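나는 여름 이불을 안 덮는 사람이다. 정확히 말하면 7월 내내 돗자리 하나로 버틴다. 냉감 패드가 좋다고들 하던데, 작년에 34,000원 주고 산 건 세탁 두 번 만에 보풀이 일어서 창고로 보냈다. 진짜 속상했다!

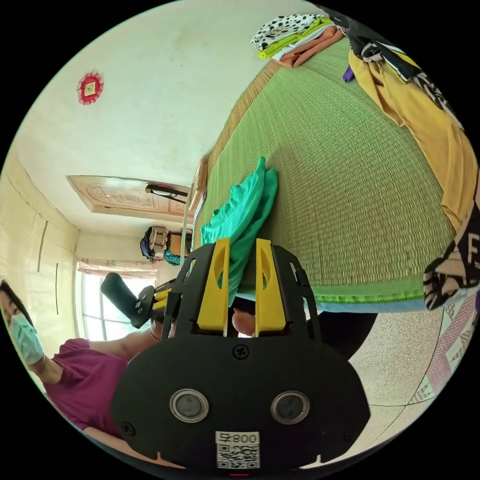
요즘 침구 광고는 온통 숫자 얘기다. 몇 도 낮춰 준다, 몇 분 만에 잠든다. 그런데 열대야에 등이 끈적이지 않는 게 먼저 아닌가? 침대에 초록색 짜임 돗자리 하나 깔아 두면 보기에도 시원하고, 개어 둔 옷을 한쪽에 쌓아 놔도 눌린 자국 걱정이 없다. 나선미 씨는 자고 나면 팔에 무늬가 찍힌다고 질색하는데, 나는 그 무늬도 여름 맛이라고 우긴다(물론 안 통한다).

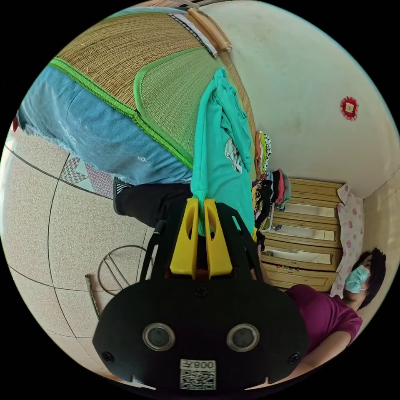 최종 수정: 화요일 오후

물론 돗자리도 단점은 있다. 겨울에 둘 데가 없고, 접으면 꺾인 데부터 상한다. 그래서 나는 말아서 옷장 옆에 세워 둔다. 안길수 선배는 그냥 에어컨을 틀라고 하는데, 선배네 집은 밤새 틀어서 아침마다 다들 코를 훌쩍인다. 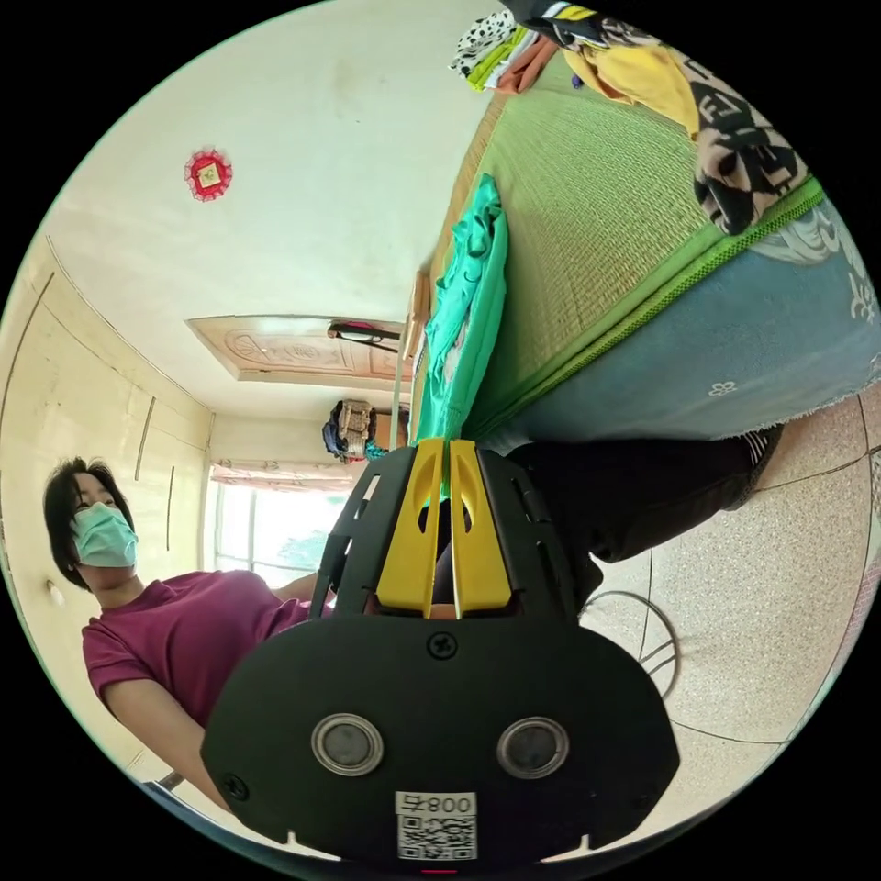

그러면서 감기약은 또 꼬박꼬박 사 먹는다. 나는 자기 전에 한 시간만 틀고 끈다. 나머지는 선풍기를 벽 쪽으로 돌려놓으면 견딜 만하다. 우리 집이 4층이라 바람이 좀 드는 덕도 있겠지.

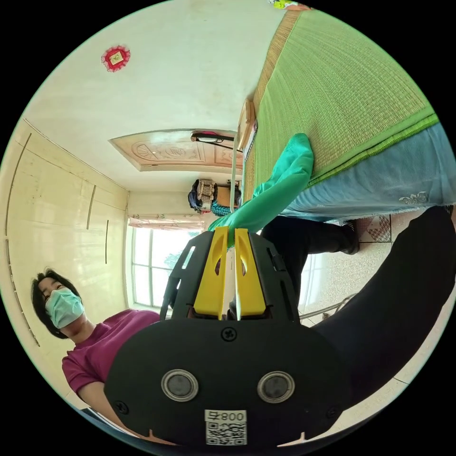
또 하나, 닦기가 쉽다. 꼭 짠 걸레로 결을 따라 밀고 창가에 세워 두면 그만이다. 패드 빨래 돌리던 시간에 나는 수박을 자른다. 올해도 9월 초까지는 이렇게 잘 생각이다.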